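Besteckkorb

Der Besteckkorb ist der Einsatz, in dem Gabeln, Messer und Löffel beim Spülen aufrecht stehen, meistens in der Spülmaschine, manchmal auch neben der Spüle zum Abtropfen. Ich betreue den Artikel im Haushaltslexikon Grernilside jetzt schon eine ganze Weile und habe ihn am 9. Januar 2022 gründlich umgeschrieben, weil die alte Fassung fast nur aus Maßangaben bestand (und die stimmten nicht mal alle!). Wer eine Besteckschublade sucht, also das flache Fach ganz oben in der Maschine, schaut bitte unter dem eigenen Stichwort nach.

Bezeichnung

Ich sage Besteckkorb, meine Großmutter sagte Besteckköcher, und beides findet man in Gebrauchsanleitungen. Streng genommen ist ein Köcher eher das runde oder eckige Gefäß ohne Henkel, das auf der Arbeitsplatte steht, aber daran hält sich im Alltag kaum jemand. Urho Kauppinen, der hier die Einträge zu Küchengeräten gegenliest, wollte die beiden Wörter sauber trennen. Wir haben uns auf eine Weiterleitung geeinigt.

Aufbau

Die meisten Körbe bestehen aus Kunststoff, oft grau, und haben gitterartige Wände und einen ebenso durchbrochenen Boden. Durch die Öffnungen kommt das Wasser hinein und läuft wieder ab. Innen teilen Stege den Raum in Fächer, und oben drüber geht ein Henkel, an dem man das Ganze mit einer Hand zum Schrank trägt. Es gibt auch Körbe aus beschichtetem Draht. Die finde ich hübscher, aber wenn die Beschichtung unten einmal durch ist, fängt der Rost an, und dann hat man die Flecken auf den Löffeln.

Manche Modelle haben einen Klappdeckel mit Schlitzen, in die man jedes Teil einzeln steckt. Mein alter Korb von Panico hatte so einen, mit 12 Schlitzen, und ich habe ihn nach kurzer Zeit abgenommen, weil die dicken Griffe vom Kinderbesteck einfach nicht durchpassten.
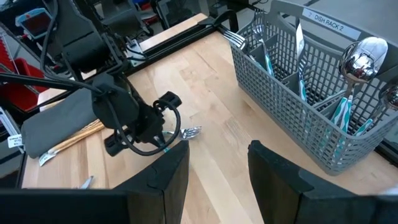 Einräumen

Griff nach unten oder Griff nach oben? Darüber kann man in meiner Familie einen ganzen Nachmittag streiten. Für Griff nach unten spricht, dass die Zinken und Löffelschalen frei stehen und das Wasser gut herankommt. Dagegen spricht, dass man beim Ausräumen genau dort hinfasst, wo nachher das Essen liegt. Ich mache es gemischt: Gabeln und Löffel mit dem Griff nach unten, scharfe Messer mit der Klinge nach unten. Tafelmesser dürfen bei mir stehen, wie sie wollen.

Löffel haben die dumme Angewohnheit, sich ineinanderzulegen, und dann bleibt dazwischen der Joghurt kleben. Also in jedem Fach mischen, einen Löffel neben eine Gabel und so weiter! Wer lieber sortiert einräumt, ist beim Ausräumen natürlich schneller fertig. Bei Besteck mit farbigen Kunststoffgriffen schaue ich vorher nach, ob der Hersteller die Spülmaschine erlaubt, und stelle es nicht zu dicht. Holzgriffe spüle ich grundsätzlich von Hand.

Sehr dünne Griffe rutschen gern durch den Boden und blockieren dann den Sprüharm. Dayana Contreras hat mir dazu im April geschrieben, sie lege ein Stückchen Kunststoffgitter unten hinein. Habe ich nachgemacht, geht prima, man muss es nur ab und zu herausnehmen und abbürsten.

Reinigung

Der Korb wird zwar dauernd mitgespült, sauber ist er deswegen noch lange nicht. In den Ecken der Fächer sammeln sich Teeblätter, Reiskörner und Kalk. Ich weiche meinen 10 Minuten in warmem Wasser mit etwas Zitronensäure ein und gehe dann mit einer alten Zahnbürste durch die Öffnungen. Danach kopfüber abtropfen lassen.

Ersatz

Bricht der Henkel oder ein Steg, bekommt man für viele Maschinen den passenden Korb einzeln. Vorher Länge, Breite und Höhe messen, und die Höhe bitte mit Henkel, sonst stößt er am Oberkorb an (ich spreche aus Erfahrung). Die Körbe von Deng gibt es auch als Universalgröße, die mir für meine schmale Maschine aber zu breit war.

Siehe auch: Abtropfgestell, Besteckschublade, Geschirrkorb, Klarspüler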